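社内報 グロリス通信
業務改善だより

トレスタウ事業所 記憶装置の着脱作業における自動化の試行について

グロリス(Grollis)トレスタウ事業所の機器再生課では、法人のお客様から返却されたサーバー用記憶装置の受け入れ検査を行っています。同課では昨年度より、検査用治具への着脱作業をロボットアームに移す準備を進めてまいりました。5月の試行が一区切りとなりましたので、現在の作業内容と、課員の業務に生じた変更点をお知らせします。

受け入れ検査では、ハードディスクをキャディごと取り扱い、治具に差し込み、読み取りと消去の確認を終えた後に引き抜いて次の工程へ送ります。一台ごとの動作は短いものの、繁忙期には一日の取扱数が500台に達し、着脱の回数は抜き差しを合わせて1,000回となります。指先と手首への負担については、以前から安全衛生面談で繰り返し指摘がありました。二年前に導入した補助工具は、コネクター部の向きを確かめにくいという理由で定着せず、結局は手作業に戻っています。

今回の試行では、受け入れ棚から取り出した後の把持、差し込み、引き抜きまでをロボット側の担当としました。外観の確認、ラベルの照合、異常品の判定は、引き続き課員が行います。
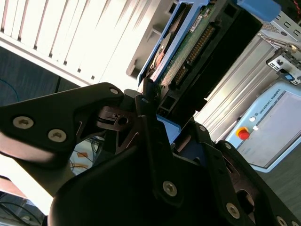

水色のキャディに付いたハードディスクを把持するグリッパー。右奥は教示に用いるペンダント。

把持の条件出しには、当初の見込みより長い時間を要しました。キャディの樹脂部分は形状が一様でなく、つかむ位置が少し変わるだけで差し込み時の角度がずれます。4月の段階では、課員が手で差し込む際の力加減を言葉にして書き出し、それを教示担当者が動作に置き換えるという手順を取りました。「奥に当たる手前で一度力を抜く」「右側を先に入れない」といった記述は、これまで標準作業書に載っていなかったものです。書き出した内容は作業書の改訂版に反映済みで、手作業で対応する場合にも同じ手順を用います。

また、本番用の治具とは別に練習用のボードを用意し、形の異なる部品の差し込みをまとめて確認できるようにしました。不具合があった場合にも返却品を傷めずに調整できるため、教示の練習にも使用しています。
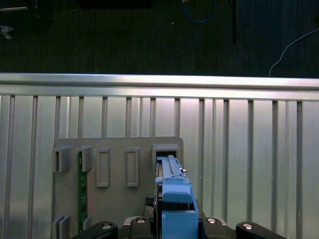
差し込みの最後の数ミリは、今も調整の中心となっている箇所です。5月の試行では300台を対象とし、このうち265台が課員の介入なしに着脱を完了しました。残りは途中で停止し、課員が位置を直すか、手作業に切り替えています。停止の原因として最も多かったのは、受け入れ時点でキャディのレバーが開きかけていたものでした。これを受けて、棚に入れる前にレバーの状態を確認する項目を追加しました。

課員の業務の変更点は、次のとおりです。

作業配置
着脱専任の持ち場を廃止し、外観確認、ラベル照合、ロボットの監視を二時間ごとに交替します。同じ持ち場を続けて担当することは認めません。交替表は班ごとに掲示します。

教育
教示ペンダントの基本操作と停止後の復帰手順を、課員全員の必修とします。教育は勤務時間内に実施し、修了までは単独で復帰操作を行わないでください。ハーバーフォード(Haverford)事業所からの応援者も対象に含みます。

人員
今回の試行に伴う人員の削減は予定していません。空いた時間は、これまで外部に委託していた異常品の一次切り分けに充てます。切り分け業務への配置を希望する方は、面談時に所属長へお申し出ください。

評価
ロボットの停止回数は、設備の改善にのみ使用します。監視を担当した課員の人事評価には用いません。労使協議の場で確認した事項であり、評価者にも文書で通知しています。 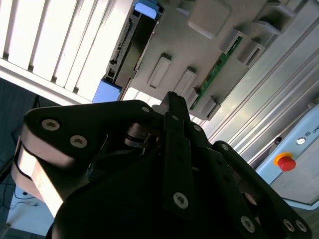 灰色の装置の下に位置するグリッパー。右端に見える赤いボタンが非常停止。

安全面では、非常停止の位置と操作方法を始業時に全員で確認することとしました。動作に少しでも不審な点があれば、理由の説明を求められることなく停止させて構いません。停止後は、班長が立ち会った上で復帰手順に入ります。可動範囲に手を入れる必要がある場合は、動作が止まっていることを二人で確認してください。

課内アンケートでは、手首の負担に関する期待が多く寄せられた一方、監視作業は待つ時間が長く、かえって疲れるとの意見もありました。交替の間隔を当初案の四時間から二時間に改めたのは、この意見によるものです。手作業の感覚が鈍ることを心配する声も複数あり、月に一度、全員が手作業での着脱を行う日を設けることにしました。動作音についての要望は、設備担当で対応を検討しています。

今後は対象機種を一つずつ増やし、停止原因の記録を続けます。ナークビル(Narkville)事業所への展開は、トレスタウでの結果を確認した上で改めて判断します。時期は未定です。

見学を希望する部署は、機器再生課の窓口まで所属と人数をお知らせください。一回の受け入れは四名までとし、繁忙期の月末は受け付けておりません。アンケートの集計結果は、各事業所の掲示板および社内ポータルでご覧いただけます。

2025年5月31日
グロリス トレスタウ事業所 機器再生課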